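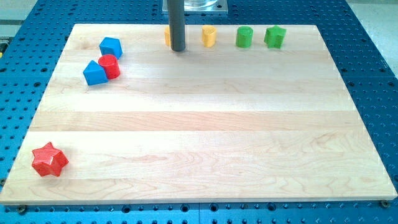

Logging Shop Humidity, Part 2

The logger came off the basement wall in June with 2,563 readings on it, one per hour. I had set it going at the end of winter with the intention of checking it every couple of weeks, and did not. The clock had not drifted enough to matter and there were no gaps, so I have one continuous record running from heating season into the first humid stretch of the year.

Part 1 covered the sensors and the salt test, and I won't repeat it except to say that the one I kept reads two points high at the saturated salt point. I have subtracted two from everything below. A single-point correction is not a calibration, and I would not trust these numbers at the dry end to better than three points.

What I wanted to know

Wood takes on and gives off water until it is in balance with the air around it. The balance point is the equilibrium moisture content, EMC, and it depends mostly on relative humidity and a little on temperature. At room temperature, air at 30 percent relative humidity puts wood near 6 percent moisture. Air at 60 percent puts it near 11. The tables are printed in every wood handbook and there is no reason to derive them at home.

The part the tables can't tell you is what the air in your own shop does. Mine is half below grade, with a block wall on the north side and a dehumidifier I inherited with the house. I had been assuming 50 percent all year on the strength of a dial hygrometer that came with a cigar box. The dial read 50 in February and 50 in May. I took it apart and the needle moves freely, so I suppose the coil is simply dead.

The record

Through the first three weeks the corrected humidity stayed in the low thirties, with a sawtooth every time the furnace ran. Each tooth is two or three points tall. The wood does not care about these. A board of ordinary thickness responds over weeks, and the faces smooth out anything faster than a day or so.

In April the furnace ran less and the baseline climbed. The climb was not even. There are two flat sections, both matching stretches when we had the upstairs windows open and the outdoor air was dry. Then in May it went up eleven points in nine days, which is the steepest part of the whole record and the one that did the damage described further down.

The last section is the dehumidifier. I turned it on when the log would have shown 60 if I had been looking at it (I was going by smell). It pulled the room down to 56 and held it there. The dial on the front of the unit was set to 45 the entire time. I moved the logger around for an evening to see whether the machine was reading its own exhaust, and the air by the intake was in fact drier than the air at the bench by several points. It was shutting itself off early. A small fan aimed across the floor brought the two closer together, and I have left it running.

I averaged the readings by week and converted the averages to EMC with the usual regression, in a spreadsheet. Doing it hourly and then averaging gives nearly the same result over this range, as the curve is fairly straight in the middle. It bends at both ends, so if your shop gets very wet or very dry you should convert first.

The answer is that the shop went from just under 7 percent EMC to a little over 10. Call it four points of travel from the driest week to the wettest one before the dehumidifier.

What four points does to a panel

Hard maple moves by a factor of 0.00353 per point of moisture across flat-sawn width, and 0.00165 across quartersawn width. Multiply by width and by the change in moisture content. A flat-sawn panel 20 inches wide going through four points moves 0.28 inch. Quartersawn stock of the same width moves 0.13 inch. Lengthwise movement is small enough to leave out of this.

Those are the figures for a panel that goes all the way to equilibrium at both ends, and mine did not. I scribed two knife lines across the underside of a test panel in March, 18 inches apart, and measured between them each time I remembered to. I got seven measurements. The total change was a bit over half what the formula gives for flat-sawn stock. Some of that is lag and some is that the panel is a mix of grain orientations, as anything glued up from narrow strips will be. I can't separate the two with the data I have. I should have weighed it as well – a kitchen scale would have told me the actual change in moisture content, and then the only unknown left would be the grain.

That is the main thing I would do differently. Weigh the panel, on the same day as each width measurement, and write both down in the same place. At the end you can cook a small offcut from the same board dry in the oven to get the zero point. I have the offcut, but without the weights it is only an offcut.

Strip orientation

There is an argument that comes up over and over on the Plevitz board about whether strips in a glued panel should alternate growth ring direction. One side says alternate them and the cupping cancels. The other says keep them all the same way and the panel cups as one smooth arc, easily pulled flat by a few screws. Both are correct, and the choice depends on whether anything will be holding the panel down.

For strips under two inches wide I have stopped looking at the end grain for this purpose. The cup in a strip that narrow is a few thousandths, less than my plane leaves behind. I orient for face grain direction so that I am not planing uphill in every third strip, and for color where the stock lets me.

Figure is a separate problem. Maple with swirl in it tears out in both directions and no orientation helps. I use a high-angle iron and light passes, then a card scraper. Adelmo Fiore, who taught the evening class at Rastotside where I learned to sharpen, would wet the surface with a rag before the last few passes. I have tried it both ways on adjoining areas of the same board and saw slightly less tearout on the damp side. One board is not much of a test.

The May failure

The failure was a drawer bottom. I had made it in February from solid maple, fitted in grooves on four sides, and I had left an eighth of an inch for expansion. At the time I believed the shop was at 50 percent, so an eighth looked generous. It was at 32. The bottom had the entire spring to grow into and used up its allowance during those nine days in May.

It did not split. It pushed the back of the drawer out and opened one dovetail by the thickness of a business card. The drawer then stuck in the case, which is how I found it. I cut the bottom back by three sixteenths, glued the joint again and clamped it overnight. The line is visible if you know where it was.

The working rule I have adopted is to read the humidity on the day of fitting, look up EMC, and allow for the distance between that and 11 percent. In summer this comes out close to nothing and the gap is all on the other side, for shrinkage, where it only matters that the panel stays in its groove. I have taped the table inside the door of the clamp cabinet.

Sensor notes

Several people wrote after Part 1 to ask about cheaper loggers. I have now tried three. The Sterari unit is the one on the wall. It stores readings without a phone nearby, and the battery indicator has not moved since I put the cell in. Its export is a plain text file with one line per reading and the date in a sensible order. The one sold as Mao has a nicer display and a memory of 2,000 readings, after which it starts overwriting from the beginning and does not tell you. At one per hour that is just under twelve weeks. If you check your loggers more faithfully than I check mine this is not a defect. The third had no name on it and lost its clock when the battery was changed.

Whichever you use, keep it off the outside wall. I had mine screwed directly to the block for the first test and it read four points higher than it did at the bench, as the surface is colder than the room. It now hangs from a wire at bench height, away from the window and the furnace duct.

Part 3 will be the summer half of the record, with panel weights this time. I have moved the knife-lined panel to a shelf near the bench with a spacer under each corner so that air gets to both faces, and the starting weight is penciled on the underside next to the lines. If anyone has a long series from a slab-floor garage I would like to see it, preferably as raw readings with the interval stated.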